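Two Arms and a Table: our visit to the Flonda open day
Project report, robotics option

For our project we had to pick one job that people find easy and find out why a robot finds it hard. Our group chose flat-pack furniture, so when Flonda opened its workshop to schools we put our names down straight away. The coach from Lolholm took ages, but it was the best day of the whole course!

The open day had 4 demonstrations, and ours was the table build, which the staff call Kundska. The idea sounds simple. A small white plastic table is turned upside down and two robot arms have to deal with the legs, each of which goes into a socket at a corner. We had put a table together ourselves in class to get a time to compare with, and our best go was 52 seconds (with a lot of shouting). 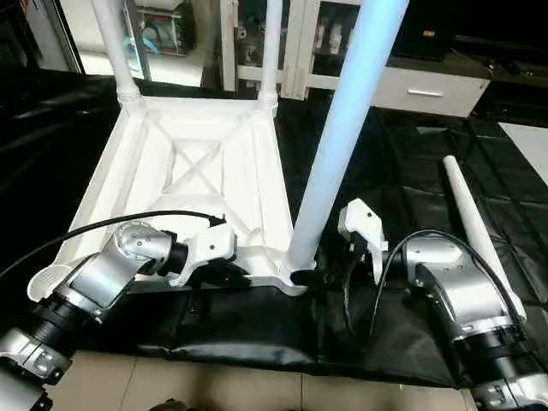 What surprised us most was how much of the job is about holding things still. When you push a leg into a socket with one hand, your other hand steadies the table and you don't even think about it. A robot has to be taught that as well. The table is light and slides about if you lean on it, so one arm often has to be the clamp while the other does the fiddly bit.

We asked how the arms learn. The engineer told us that a person guides them through the whole job first, over and over, and the program is trained on those runs. Kundska started with 300 runs and now has 500 — far more than we had guessed. They change small things between runs, such as how the table is turned, so that the program doesn't just copy one set of movements.

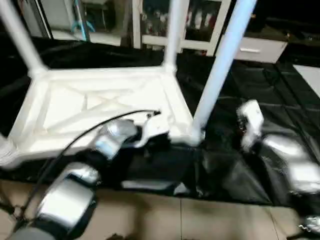
Fig. 2. The left gripper holding the near edge of the upturned table.

Back at school we tried the job again with one hand each, working in pairs. It was much slower and we kept pushing against each other, so we now have a lot more respect for the arms. Our next step is to build a simple gripper from the Arriaga kit and test it on a short length of plastic pipe. We want to try soft and hard pads on the jaws and see which slips less. The test results will go in our second report in June.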